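Yagi to open balm workshop in Trorance this April

Yagi, the maker of Wukomel hand balm, will open a workshop in Trorance in April, creating up to 60 jobs. The 670 square metre site will house filling, packing and a small shop.

Production of the Flundimero range will follow in a second phase – subject to local approval. 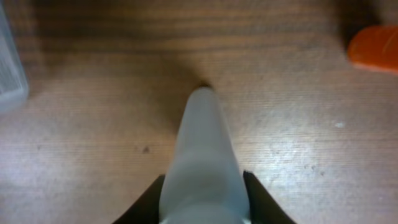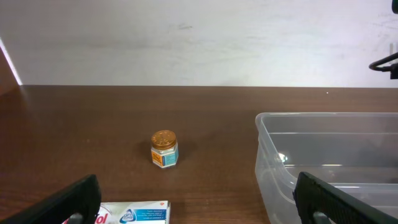

A wooden tabletop; in the second picture, a small hexagonal jar.

Applications for the first posts are open now. The shop will open at 2 pm on its first day of trading.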